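Student Robotics Project: Table Clearing — Speaker Notes

We use cookies to improve your experience on this site. Accept / Manage preferences

Slide 1. Good afternoon. I am Kirsty Ashworth, and I supervise the final-year robotics project. I shall speak for a short while and leave time for questions. Please thank the department for the loan of the room.

Slide 2. The task. Students are asked to have a two-armed robot sort used tableware into the correct bins. Bowls and plates go into the large white bin, spoons and chopsticks into smaller ones. The project is named Gillonik, after the students' own software, and it has run for 2 terms.

Slide 3. The work at hand. Pause here and allow the audience to look.
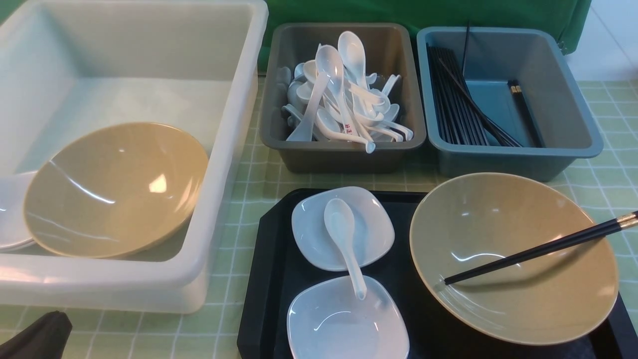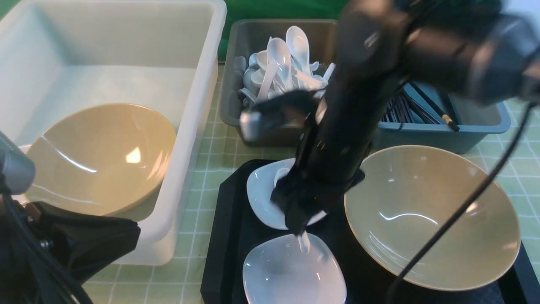
Dishes, spoons and bowls at the sorting table 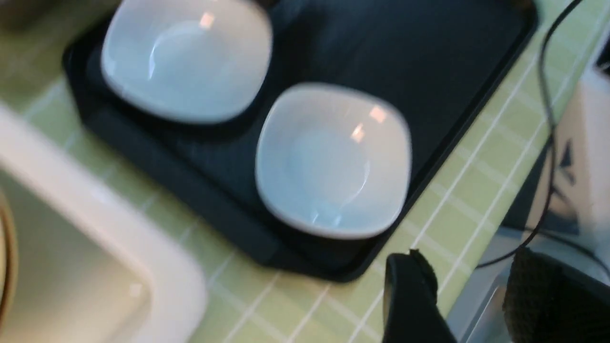

Slide 4. How the students are assessed. Marks are given for the written log as well as for the run itself. A team that records a failed grasp properly will score better than one that deletes it. By April the class had logged 1,793 attempts, of which about 50 were set aside for faulty labels. Stress that the log is shared across all teams.

Slide 5. Difficulties. Thin handles remain the hardest item to grasp — students tend to blame the software first and check the finger pads last. Glossy surfaces also trouble the cameras under strong light. Mention the Illier team's report on lighting, copies at the door.

Slide 6. Next year. The course will admit a further group, and the timetable will allow longer sessions in the laboratory. Applications go through the school office. If time is short, omit the budget table and take questions.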